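Community Help > Workshops and Makerspaces > Layout and furniture

Where should the monitor go on a small packing conveyor?

shedbythecreek
Hello all, long-time reader and first-time poster, so please be gentle with me. We've taken over a little unit in Boststead and inherited a second-hand conveyor with it, a Drorkska, painted a colour I can only call tractor green. It runs beautifully but everything around it is a muddle. The screen that drives it lives on a trolley on the wrong side, so whoever is packing has to walk right around the end to see what it's doing, and there's a cable across the walkway that I've tripped over twice already (once with a full mug of tea).

I'd like to fix the monitor somewhere near the line for good. Should it sit down close to the rails where you're working, or up high out of the way of the cartons? Do people bolt brackets straight onto the frame, or is it better on its own post? We've got $400 put aside for the lot, including cable tidies, and we aren't big, 3,000 cartons in a good month and a fair bit less in August. Any thoughts gratefully received!
6 shares

gumboots_and_gaffer
Own post. Don't drill the frame. Get a longer cable and run it overhead. Done.

quietmitre
Welcome! I'd agree with the post above on not drilling, though I'll be a bit kinder about it, as I did drill ours and it was fine for a good while before the bracket started to buzz every time the belt ran. You get used to the sound but your eyes don't get used to the text wobbling. A clamp with a bit of rubber under it would probably have been all right.

As for height, stand where you normally pack, look straight ahead, then let your eyes drop to where they're comfortable. Put the middle of the screen there. If you have a tall person and a short person sharing the job, favour the short one and tilt it back a little. We used a Quintela arm, nothing fancy, and there was enough left over for a roll of hook-and-loop tape and a decent lunch.

parcelsandpears
Oh, I do feel for you with the tea. I've set up three of these corners now and got the first one thoroughly wrong, so I'll tell you what I'd do, and you can take or leave any of it.

Before you buy anything, borrow a cardboard box the same size as your monitor and tape it where you think the screen ought to be. Leave it for a couple of shifts. People will bump it, or lean around it, or put a coffee on it, and by the end you'll know exactly how much room you need. We moved our box four times and I'm so glad it wasn't the real thing.

Then have a think about where you stand when there's a jam, and not only when everything is going nicely. You want to be able to read the screen while you've got one hand near the rails (with the belt stopped, please!). I like ours just beyond the line, facing the person working, so it's past the cartons and you're looking over the rails at it. Keep it back far enough that the biggest carton can't catch the corner of the bezel.

Cables next. Use a bright one for anything you don't want unplugged. Ours go up to a bracket and along, and nothing at all crosses the walkway. Label both ends while you can still remember what they are. I used a Stallident label printer and went a bit mad, I'll admit, even the kettle has one.

One last thing, be fussy about the floor on the packing side. A mat is lovely for your feet but it wants to finish well short of where you step sideways. Our rails are blue where yours are green but the idea carries over.
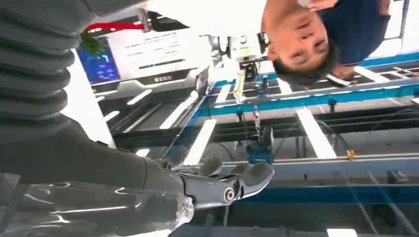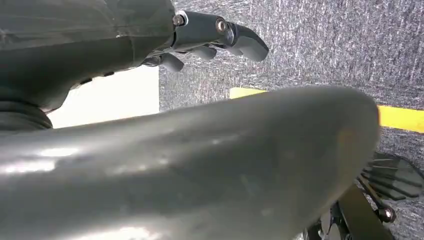 White-edged monitor and blue rails in the first picture.

4 comments

shedbythecreek: Thank you all so much, this is lovely. The cardboard box is already up, and already has a dent in it.

quietmitre: Told you it would want moving! Good tip about the box, I'm stealing that one.

tidyasyougo: Is the red cable in the first one network or power? We've got red for e-stops here and I wouldn't want to mix them up.

parcelsandpears: Network at our place, but do go by whatever colours your own site uses and write them on the wall somewhere.

1,128 views

We use cookies to remember your settings and keep you signed in. By continuing to browse the community you agree to our cookie policy. Manage preferences | Accept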